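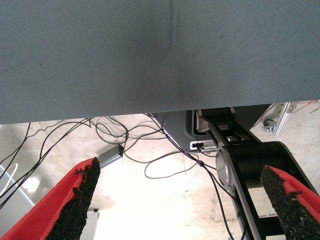 Marguerite Tolland

The protocol between Granellow and Stestitz had nine articles and one annex. The annex was a map. The map showed a bridge over the Daly with the border drawn down the middle of the river, and the line was wider on paper than the bridge was in life. At the printed scale it covered both guard posts, the customs shed and a field of beets.

I was the technical secretary to the joint boundary office in Marnville. My duties were to keep the two texts of the protocol identical and to record any request to change them. In four years there had been one request, about a comma, and it was withdrawn.

In October the Granellow side moved its barrier seven meters toward the river. Their note said the barrier had been placed in its correct position under Article 4. The Stestitz note, received the same evening, said that Article 4 dealt with the maintenance of culverts. Both notes were accurate as to what they quoted. Granellow was using the numbering of the first draft, in which the preamble had counted as an article.

I drew up a table of the two numberings and sent it to both foreign ministries. Granellow replied that it had noted the table. Stestitz replied that it had taken note of the table. My supervisor asked me to find out if there was a difference. I asked the translator, who said there was one in the Stestitz language but that it could go either way.
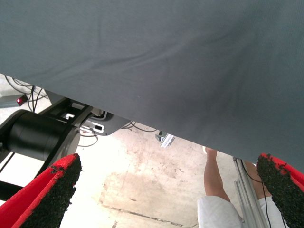

Gray cloth with soft creases

Traffic on the bridge went on as before. The trucks stopped seven meters sooner and waited the same length of time. The drivers carried form 287, which asked for the point of crossing in words and again in coordinates, and they copied both from the truck ahead.

The talks were held in our conference room because it had two doors. Each delegation came in by its own door and sat with its back to it. The agenda had a single item, the barrier, and the first morning was spent on the title of the item. Granellow wanted "position." Stestitz wanted "movement." I offered "matter," and it was accepted after lunch subject to confirmation from the capitals.

On the second day the Stestitz delegate asked for the original map. I brought it from the safe. It had been signed in 2000 by two ministers, one of whom had used a thick pen. His signature ran down from the margin and crossed the river just below the bridge. Both sides looked at it for a long time. The Granellow delegate asked if the signature formed part of the annex. I said the annex was defined as the map and everything drawn on it. He asked if a signature was drawn. I said I would record the question.

The question went into the minutes as paragraph 31. Both sides asked for it to be removed, and I removed it from both texts, and renumbered. 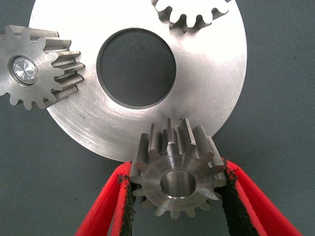
Metal disc with a center hole

The spokesman for Granellow told reporters that the talks had been useful. Asked if the barrier would go back, he said he had no information about a barrier. The spokesman for Stestitz said his government reserved its position, and did not say what the position was.

I drove out to the bridge after the delegations had gone. It was not one of my duties and I did not claim the fuel. The Granellow guard let me walk up to the barrier with a tape. I measured from the old post hole, which had been filled with gravel, to the new one. The tape gave six meters and a bit under ninety centimeters.

I asked him who had measured it. He said they had paced it.

I wrote the figure on the back of a blank form and put it in the safe, under the map. Then I entered the date and time of opening in the safe register, and in the column for purpose I wrote "maintenance," and signed.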